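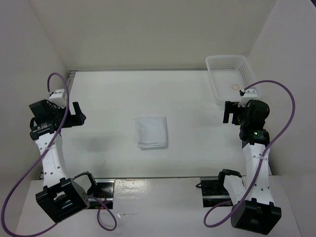
Wornasgate, 1/9/23

Llevo todo el verano peleándome con las toallas pequeñas. Las grandes no me dan guerra: se doblan en tres, van al estante de arriba y allí se quedan. Las de manos, en cambio, acababan siempre hechas un montón en el armario del baño, y cada vez que sacaba una se venían detrás otras dos.

En mayo compré un paquete en Nema, blancas, de las más sencillas. Me costó 391 coronas y en casa no gustaron mucho, porque son finas. A mí me parecen bien. Una toalla fina se seca antes y ocupa menos, y para secarse las manos no hace falta más.

La manera de doblarlas la aprendí de Gladys Nina, que trabajó muchos años en la lavandería de un balneario. Pongo la toalla bien estirada sobre la mesa, paso la palma de la mano desde el centro hacia los lados y la doblo por la mitad, esquina con esquina. Luego otra vez por la mitad en el otro sentido. Queda un rectángulo que cabe justo en el estante. Si una capa asoma un poco por delante, lo dejo. Antes la deshacía y volvía a empezar, y se me iba la tarde.

El pliegue cerrado va siempre hacia fuera, para coger una sola sin arrastrar las demás.

También he cambiado de cesta. La de mimbre que teníamos enganchaba los hilos y soltaba trocitos, así que ahora uso una blanca de plástico, rectangular y con agujeritos en los lados. Se limpia con un trapo y no pesa nada. Lo único malo es que en el fondo se va quedando todo lo que cae de los bolsillos o de las muñecas: gomas, botones, alguna moneda de 10. La vacío cuando me acuerdo.
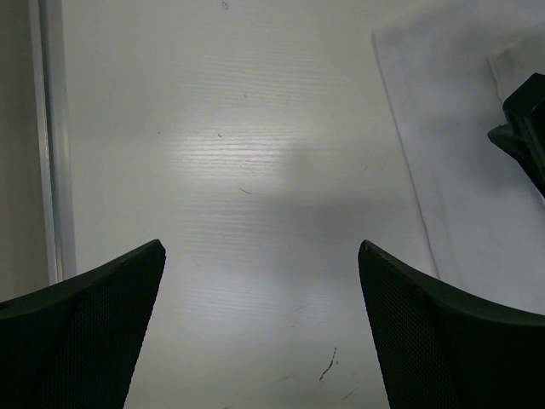
**¿Hace falta una mesa grande para doblar bien?**
Basta con una superficie lisa donde quepa la toalla abierta. Sobre la cama también se puede, pero el colchón cede y las esquinas salen torcidas.

Yo doblaba en la cama hasta que me empezó a doler la espalda. Ahora lo hago de pie. Miré una mesa plegable en Charvát que costaba 1180 coronas y al final no la compré, porque cerrada seguía ocupando medio pasillo.

Para lavarlas, programa normal y poco suavizante. Con mucho dejan de absorber. Tengo un bote de Pendex a medias desde hace meses y ahí sigue, en la balda de la lavadora, al lado de las pinzas.

Me falta ordenar los trapos de cocina, que están en un cajón demasiado estrecho y no admiten el mismo doblado. Probaré a enrollarlos la semana que viene.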